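The room with the two machines

Every house has a room that gets whatever the other rooms turned down. Ours has a white table, a wire rack, a rotating population of cardboard boxes, and two large black-and-white machines.

I had set aside the morning of July 15, 2025 to sort it all out. I'd been promising since June, mostly to Elfriede Ruppert, who rents the other half of the building and has to walk past my door with her bicycle. She has never complained. She just slows down a little as she goes by.

First, the table. It was bought as a packing table and has served mainly as a place to put things while deciding where to put them. I got it down to the bare top by ten, which took four trips to the shelf in the hall and one to the bin. Among the things recovered: a roll of Reinholz tape I had replaced twice, the good scissors, and a bag of 50 felt pads for chair legs. I own four chairs, and they have all been scratching the floor since the winter. 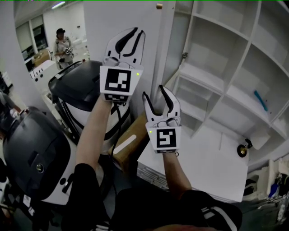 The cardboard boxes were harder. I keep boxes on the theory that a box is never around when you need one, and the result is that I could now ship the entire contents of the room to Zostmont in boxes I kept for the purpose. Roald Granström came over to help and was merciless. He held up each one and asked what it was for. "Sending something back" was not accepted as an answer unless I could name the something. We flattened 20 of them. One got to stay, on the grounds that it was a very good size.

Then the rack. I like a wire rack because dust falls through it and becomes the floor's problem. This one was advertised by Tadov as holding 80 pounds per shelf, and I had taken that as a dare. Everything heavy is now on the bottom, and everything I might want is at the front – a system I have invented several times before.

As for the machines, we wiped them down and shifted the nearer one a hand's width, which made no difference to the room but gave us a chance to say "lift with your knees" to each other. Behind it was a Rultik catalog with a page folded over at a lamp. I must have wanted that lamp badly at some point. It's 30 percent off now, according to their website, so I'm thinking about it again.

Roald stayed for lunch and set his plate on the clean table, followed by his keys, his glasses and a newspaper. He left with the keys and the glasses. The newspaper is still there, and this morning I put the mail on top of it.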